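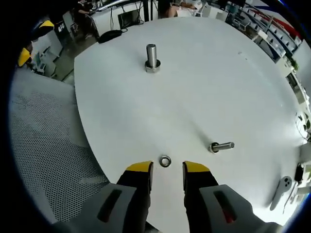

Two bolts and a hex nut on the white table.

When I sort small hardware, I first put everything on a plain light table. Silver parts are easy to lose on a dark bench. Stand a bolt on its head if you can, then it does not roll. I keep 12 small jars from Galico, and each jar takes one size only. Before closing a jar I try one nut on one bolt with my fingers.
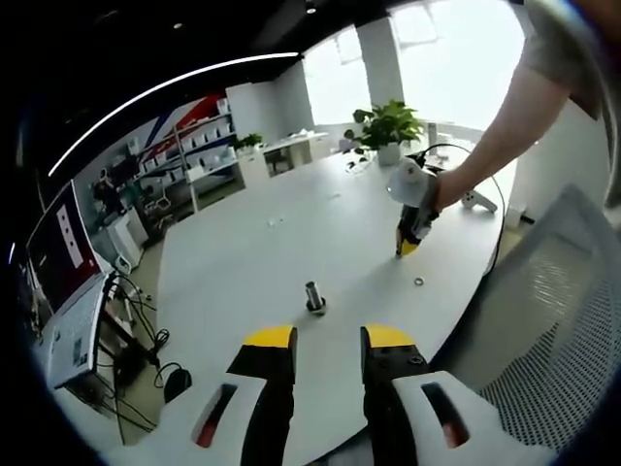
Workshop: Washers and Small Rings

A flat washer is difficult to lift from a smooth surface. Press one side lightly with a fingertip, or slide it to the edge of the table. My neighbor Meriem Younis uses a magnet in a thin bag, but it works only for steel.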